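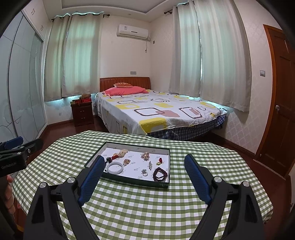
Figure 1. Tray of mixed jewelry on the checked cloth, both fingers open.

Unit 5: Small and Tangled Objects
Handout for the Weklow project group

Read this before the next session and bring your log sheet. The unit follows on from the block-stacking work you finished in December. The grippers are the same hand-held type, with one for each hand. The objects are harder. Blocks have flat sides and stay where you put them. Beads roll, chains fold, and a cord will catch on whatever is next to it.

The task

Each pair works with one shallow tray of costume jewelry on a cloth-covered table. One run means taking a single named item out of the tray, setting it down on the cloth, and letting go of it. The other items should stay in the tray. You will record 20 runs per item, then change the item. The person holding the grippers does not write the log. Swap roles when you change items.

A run starts with the fingers open over the tray and ends with the fingers open and clear of the item. Hold still for two seconds at each end. If you leave that out, the run cannot be cut properly later and you will have to repeat it.

What makes an item hard

Look at the tray in Figure 1. The coiled bracelet of dark reddish-brown beads and the pale bangle are both round, but they do not behave alike. A bangle is one rigid ring. You can close on its rim at any point and the whole ring comes with you. A beaded bracelet gives way between the pads, so the place where you grip it decides how the rest of it hangs. When the loops lie on top of each other, take all of them in one grip or expect one to slide out.

Bunches of beads are worse. With a heap you often can't tell by looking whether you have one strand or parts of two. Lift a short way, stop, and see what is moving before you go higher.

Narrow pieces with stones should be gripped along their length, with the pads flat against the long sides. Don't pinch the tip.
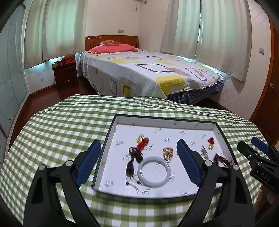 Nimal Marikar
Course Instructor, Pemness Robotics Workshop

Cords and tassels

The black cord necklace with the oval pendant is the item most groups get wrong. Students go for the pendant, since it is easy to see, and the cord then drags across the tray and takes something else with it. Grip the cord close to the pendant and use the second gripper to hold the free ends. Move both hands at the same speed. If the cord goes tight, you are too far apart.

For the red tasseled charm, grip the gold-colored ornament at the top and let the tassel hang. A tassel caught between the pads spreads out and is slow to release.

Working with two grippers

Decide before the run which hand lifts and which hand holds. Write it in the log as L or R. The holding hand should come in from the side and stay low so that it doesn't block the view of the item. Don't pass an item from one gripper to the other in this unit. Handovers are covered in Unit 6.

Keep the pads clean. Wipe them with a dry cloth every 9 runs. Skin oil and dust on the ribs make small beads slip, and then your results say more about the pads than about your grip.

Log sheet

For each run write the run number, the item, the lifting hand, the grip point, and the result. Use only these codes for the result:

C clean: named item out, nothing else moved out of the tray
D dropped: item fell before it was set down
E extra: another item came out with it
S stopped: you ended the run early

Put the reason for any S in the notes column. "Messed up" is not a reason. "Cord caught on bracelet" is.

Don't reset the tray to a neat layout after every run. Return the item, shake the tray once, and go on. Last year's group had 224 usable runs, but their items were in nearly the same place every time, and the model they trained on the Veltau arm did poorly as soon as we moved anything.

Questions for your write-up

1. Which item had the most D results, and where were you gripping it?
2. Did your E results drop when you used the second gripper to hold?
3. Compare the rigid ring with the beaded bracelet. How did your closing speed differ?
4. Choose one S run and explain what you would change about the approach.

Two pages at most, one write-up per pair. Attach the log sheets at the back. Logs in pencil are fine if they can be read.

Reading: Barua notes, section on flexible objects. Skip the part on cloth folding for now.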